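Speaker notes: Buying Less for the Supply Closet
Nia Rosser, Mendstead
December 2019

Opening

Thank the organizers. Say who I am and what I do: I look after cleaning supplies for the Mendstead buildings, and before that I cleaned them.

Tell them what the talk covers. We had a spending problem that looked like a price problem. Most of the money was going on things we already owned and couldn't find. I'll go through what we bought, what we stopped buying, and how the closets are set up now.

Leave questions to the end. Last time I took them as I went and never got to the laundry section.

Where we started

Each building ordered for itself. One used Justow, one used Prikuditz, and the rest bought from whatever store was on the way in. All the orders were paid from one account, so no single person saw the whole list.

When I added up the invoices for the year, cloths and sponges came to $3,916. Put the number up and leave it there a moment. People expect floor products to be at the top. Floor products were $1,329.

Say clearly that the cleaners were not wasting cloths. They were ordering more when the shelf looked bare, and the shelf looked bare when the clean ones were in a bag in some other room.

Colors
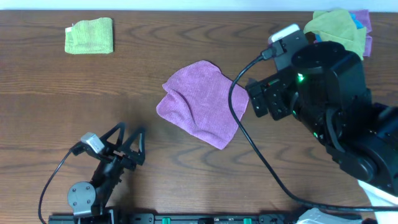 Color coding only works if the rule fits on a card. Ours has one line per color and is taped inside every closet door. Green is for kitchens, blue is for glass, and pink and purple are for desks and general dusting. We treat pink and purple as the same color. Suppliers change their dyes, and you can get a microfiber cloth like the big one in the middle of the table, where one person will say pink and the next will say purple. If two people can disagree about a cloth, the rule has to cover it. The same goes for the greens. Lime and yellow-green both count as green, and I don't want anyone standing in a closet deciding between them.

Bathroom cloths are white and disposable. I know some of you wash yours. We tried it and the sorting went wrong too often.

Laundry

This part made the most difference. Main points:

Wash microfiber separately from cotton. It picks up lint and then leaves it on the windows.

No fabric softener. I took the bottles out of the laundry room, which worked better than the sign did.

Low heat in the dryer.

Clean cloths go back to the closet the same day. They used to sit in bags until someone had time.

Mention the 8 buildings and the one van. If someone asks about cost, the van was going around anyway.

Ordering

We now order once every 6 weeks, from one list, and I place the order. A building can ask for something extra but has to send me a picture of the shelf first. Most requests stop there.

Price is the name of the spreadsheet, by the way, and people laugh at that, so pause. It has a tab for each building. I'm happy to send a blank copy to anyone who leaves me an email address.

What still doesn't work

Mop heads. They come back from the wash in the wrong sizes and I don't have an answer.

New staff. The card helps, but they still need someone to walk them through the closet in their first week. In November we had two people start together and I skipped the walk. The kitchen cloths ended up in with the glass ones.

Spray bottles with worn labels. We throw out the contents and start again.

Close

Put up the contact slide. Ask who else buys from a single list and how often they order.

Handouts are on the table by the door. Take the leftover ones back to the office.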